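Dust Tips, Tested and Mostly Found Wanting

Every spring the same list of dusting tricks comes back around, with a new photo of a lemon on top. I've been cleaning a drafty house in Clelville, with a workshop under it, long enough to have tried nearly all of them. A few are fine. Plenty are a way to sell you a spray. I sorted through the ones I get sent most often.

Dryer sheets on baseboards

The claim is that a used dryer sheet leaves a coating that keeps dust from settling. I wiped the hall baseboards with dryer sheets in May and left the ones in the dining room alone. By the end of the month I couldn't tell one room from the other. The sheet does pick up what's already there, and so does an old sock. If you have a pile of used sheets, go ahead and use them up. Don't buy a box for it, and keep them off painted trim you care about until you've tried a spot behind the couch, as mine left a smear on the semi-gloss.

Vinegar for everything

Vinegar is good on mineral crust. On dry dust it's a wet liquid that smells, and plain water on a cloth does the same work. On drywall dust it makes the same thin mud that water does. It can also etch marble and other soft stone, a detail the lemon-photo people leave out.

Feather dusters

They move dust from a shelf to the air, and then you get to do the coffee table. The fluffy synthetic kind on a long handle is better, up to the point where it's full, and most people go well past that point. Shake it outside after each room. I know the package says it "locks in" dust. Mine has never locked in anything.

Microfiber, with conditions

I'll give microfiber its due. A decent cloth, barely damp, beats anything else I own on flat furniture. What I don't believe is the pricing. I bought a Gevau cloth that cost as much as a whole bundle from the auto aisle, and after a season in the same laundry I had to look at the tags to know which was which. Two things do matter: wash them without fabric softener, and don't let them go through with the towels, or they come out wearing the towels.

Textured and grippy surfaces

Anything with a fine tooth to it holds on to white powder. Tool handles, non-slip mats, the soft feet on a stepladder, the ribbed knobs on a stove. Wiping with a flat cloth mostly polishes the high spots and packs the rest down in the texture. The usual tip is a "dust-lifting gel," a lump of slime in a tub that you press on and peel off. I tried one. It worked for the first few presses, then got dirty and began giving back what it had taken. It also left a bit of itself behind on a rubber mat, and that took longer to pick out than the dust would have.

Use a dry, soft toothbrush first, with the vacuum hose held right next to it. Brush in more than one direction. Follow with a cloth that has been wrung out hard, and let the thing dry before you put it away. On soft rubber skip alcohol unless the maker says it's okay. People swear by it, and some of them have sticky handles now. 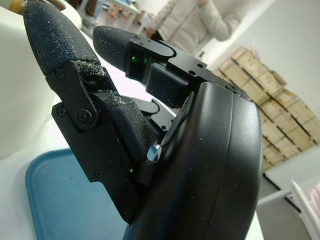 Screw heads, hinges and other small pits

A hex socket or a slotted head is a tiny cup, and it fills up. Canned air is what everybody recommends. All it does is relocate the dust, often deeper into the hinge, and the can runs out fast for what it costs. A wooden toothpick loosens the plug and a narrow vacuum nozzle takes it away. If you don't own a narrow nozzle, push a short piece of flexible tubing through a wad of tape over the end of the hose. It's ugly and it whistles.

Clean the socket before you put a wrench in it. A wrench that can't seat all the way is how heads get rounded off, and there is no household tip for a rounded head that I would repeat in print.

As for hinges, please stop spraying them with cooking oil. Yes, the squeak goes away. Then the oil collects every speck in the room and goes gummy, and the squeak comes back with friends. Wipe the hinge dry, then use one drop of light machine oil and wipe off whatever runs out.

Sanding dust and the box fan

The box fan with a furnace filter taped to it is a favorite in workshop circles. I expected nothing and was half wrong. It does catch floating dust, and the filter turned visibly gray after one Saturday of sanding shelves. What it doesn't do is stand in for a mask, or for a vacuum at the sander. Somebody on every forum says it does both. I'd also want to be in the room while it's running, and I'd want a newer fan and not the yellowed one from the attic.

Filter numbers make poor reading too. The little Hatano air cleaner I had on loan says on the box that it is good for 200 square feet. It doesn't say with what ceiling, or on which speed. On high it was too loud to talk over, and on low I couldn't see that it did much of anything for a shop full of pine dust. In a small bedroom with the door shut, maybe.

Sweeping with damp sawdust

An old shop trick, and one of the few on the list I'd keep. Scatter slightly damp sawdust on a concrete floor and push it along with a broom, and the fine stuff sticks to it instead of rising. "Slightly" is the whole tip. Too wet and you're spreading paste. Don't try it on finished wood floors or on pale grout. Don't leave the swept-up pile in a corner, either, especially if there's any oil or finish in it. It goes outside.

The cornstarch question

I get this one about spilled grease: cover the spot in cornstarch, wait, sweep. On a fresh spill on fabric it helps some. On a garage floor cat litter does it better and doesn't turn to glue when the mop comes. Put away the cornstarch box right after, with the lid down, unless you want to dust the kitchen again.

Shoes off, mats down

Boring, free or nearly free, and it does more than the rest of the page put together. Two mats, one outside the door and one inside, and both need to be shaken out or they turn into a dust supply. I hung a Gudeta mat over the back railing and beat it with a broom handle, and what came out of it in a minute would've kept me in baseboards till summer.

How often, then

The magazines like a schedule. One I read told me the average home has 668 surfaces that need weekly attention, with no word on who went from house to house to find out. I do the top of the fridge when I need something from up there. Shelves get done when I can write on them. The filter in the furnace I change when it looks like felt, and that's the only one I'd put on a calendar if you tend to forget things.

Things I haven't tried and won't

Hair spray on ceiling fan blades. Furniture polish on a TV screen. Onion halves left out in the shop overnight to "draw" the dust. If the onion works for you, fine, but I'd want to see the shop.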